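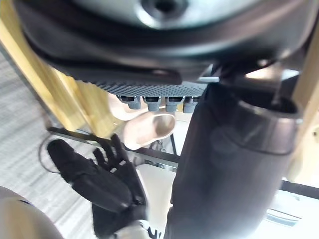

Thursday, October. Wurneck rig, wrist camera collection, second block.

Started 09:40. Wakana on the controls, me on labels, Jana joined after lunch. Aim for the block was to fill in the close-range approaches, where the last training run did worst. Running total stood at 2161 episodes this morning, before rejects.

Changes from the previous block:

Exposure locked on both wrist views. Auto was hunting each time the wrist turned towards the bright side, and the policy had begun to treat the brightness step as a cue to slow down. Locked value is a compromise. White surfaces clip. Isamu wants them clipped and the dark parts readable, and I agree for now.

Start poses drawn from the new list (7 poses). Pose 5 puts the wrist too near its joint limit and Wakana had to back out of it twice. Dropped it from the list until Purificación has looked at the limits file.

Episode ends when the operator releases the pedal, then a fixed tail of 2 seconds. The old tail was shorter and cut off the retreat in a good share of episodes.

Labelling. Kept to the agreed scheme: approach, contact, hold, retreat, abort. Most disagreement between Jana and me is over where approach ends when the target is behind something else. From the wrist, a large dark part close to the lens hides the last few centimetres and the contact frame has to be taken from the force trace. Rule from now on: if the trace and the picture disagree, use the trace and set the "occluded" flag. Do not guess from the picture. 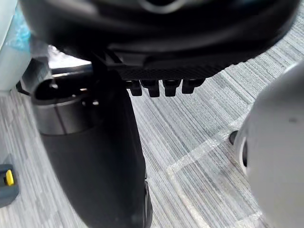

Black on black is still the weak point. The segmenter from Zervas merges neighbouring dark parts into one mask whenever they overlap in view, and splits them again a few frames later. Tried raising the gain on a copy of the morning's data. Edges came back a little, noise came back a lot. Not worth re-exporting. Waltraud suggests leaving masks out of the input altogether and training on raw frames plus joint angles. Will run both on the Jollstead machine overnight with the same seed.

The carpet also matters more than I expected. Its fine streaks alias badly at the reduced resolution and the optical flow channel picks up motion when the wrist is still. Low-pass before downsampling cures most of it. Added to the export script, switched on by default.

Time sync: drift between the two camera clocks reached almost 5 frames by 15:00. Restarted the logger, drift back to zero. Episodes from the hour before the restart are marked "sync?" and should stay out of the training split until they are realigned. Script for this is in Isamu's folder, undocumented.

Aborts: keep them. They were being deleted at export, which left the set with no recoveries in it. Wakana to give a reason code for each one at the pedal.

To do
- joint limits, pose 5 (Purificación)
- realign "sync?" episodes
- second labeller pass on the occluded set (Jana)
- ask Ostine whether the lens hood comes in a shorter version

Stopped 17:20. Arm parked, logger off, disks copied.

Recent entries
Wurneck rig: wrist camera collection, first block
Pedal wiring and debounce
Notes on the Zervas segmenter, dark parts
Jollstead queue: who is running what
Force trace calibration, repeat
Label scheme, agreed version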